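Rulden Tabletop Cosmetic Organizer with Mirror Lid

Home > Storage > Bath and Vanity > Organizers

Sold by Andreadis Home Supply
Color: White
Assembly: None. Ships in one piece with the knob attached.

The Rulden is a white organizer for makeup, skin care bottles and small tools. It has a hinged lid with a mirror in it, an open section under the lid, a front drawer with a small gold knob, and a side compartment for taller items. With the lid down it closes up into a plain box. With the lid up it works as a dressing table for anyone who doesn't have room for one. 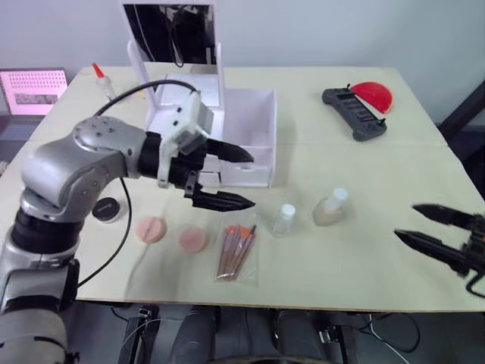

Rulden organizer with the mirror raised. The deep compartment at right is empty.

Mirror lid

The mirror is rectangular and sits in a white frame. Lift the lid by the front edge with one hand on each side and let it come to rest. It is meant to be used fully up or fully down. If you need the mirror at an in-between angle, the Tilteo stand mirror is a better choice and takes up less of the table.

Leave clear space behind the organizer so the lid can open. Measure first if you plan to use it under a shelf or wall cabinet - this is the most common reason the product is sent back.

Top section

Under the lid the space is split by thin white dividers. The deeper part takes sponges, cotton pads and compacts. The shallow part is better for things you pick up every day, such as tweezers or a lip balm. The dividers are fixed and can't be moved.

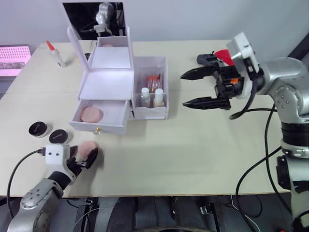
Keep tall items out of this section. Anything that sticks up past the walls will stop the lid from closing, and forcing it down can loosen the hinge. We replace hinges under the warranty, but not when the lid has been pushed shut over a bottle.

Drawer

The drawer pulls straight out from the front by its knob. It suits flat items like round sponges and powder puffs, which can lie in a single layer. Let sponges dry before you put them away, and leave the drawer open overnight if the room is damp. The knob is held by one screw from the inside. If it turns in your fingers, tighten the screw by hand. Do not use a power driver.

There is no lock or child catch on the drawer. 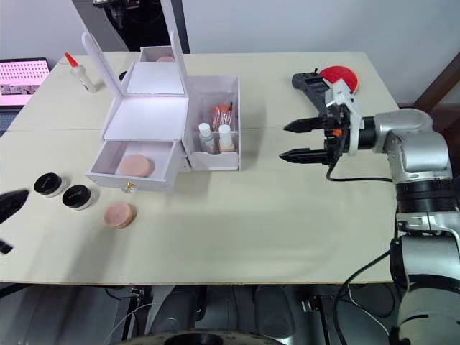

Drawer open with a round sponge inside. Bottles and orange-capped vials in the side compartment.

Side compartment

The side compartment is open at the top and sits on the right. There is no left-hand version. Put short bottles at the front and slim items behind them, where you can still reach them from above. Glue, nail polish remover and anything else that can leak should be kept upright with the cap tight. Remover will cloud the panels if it is left to sit.

Large jars are best kept beside the organizer. The Dinda riser fits under the unit and adds a low shelf for them. It is sold separately.

Care

Wipe with a soft damp cloth and dry right away. Use glass cleaner on the mirror only, sprayed on the cloth and not on the glass. Loose powder in the drawer corners comes out with a dry brush. Do not put any part in the dishwasher.

What's in the box

Organizer with mirror lid and drawer
4 stick-on feet
Spare knob screw
Care card

Testing

The lid hinge was opened and closed 2,000 times before we approved the current version. The earlier hinge had a smaller pin and is no longer sold. If you have one of the older units, write to us and we will send the new part.

Questions from buyers

Does the mirror come out?
No. It is glued into the lid frame.

Can I move it with things inside?
Yes, with the lid down and the drawer shut. Take the bottles out of the side first, and carry the unit from underneath - never by the lid.

Is there a light in the mirror?
No. Place it facing a window or put a lamp next to it.
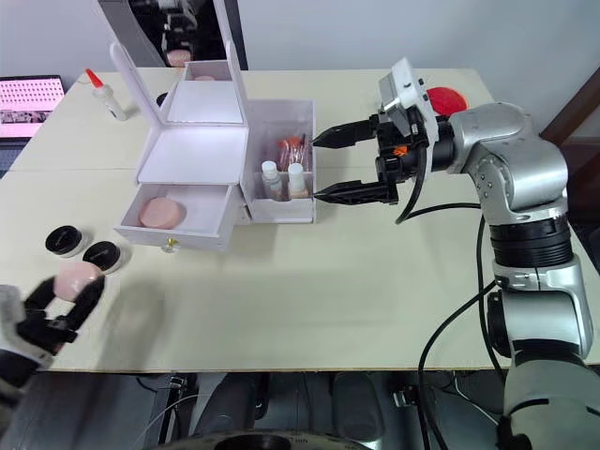
Andreadis Home Supply Catalog, December, p. 34

Ordering and returns

Orders leave the warehouse within three working days. Returns are accepted unused in the original carton. Please check the mirror when you open the box and report any crack before you throw out the packing. For store orders of four or more units, contact Marcus Benavides in trade sales.

Related items: Tilteo stand mirror, Dinda riser, replacement drawer knob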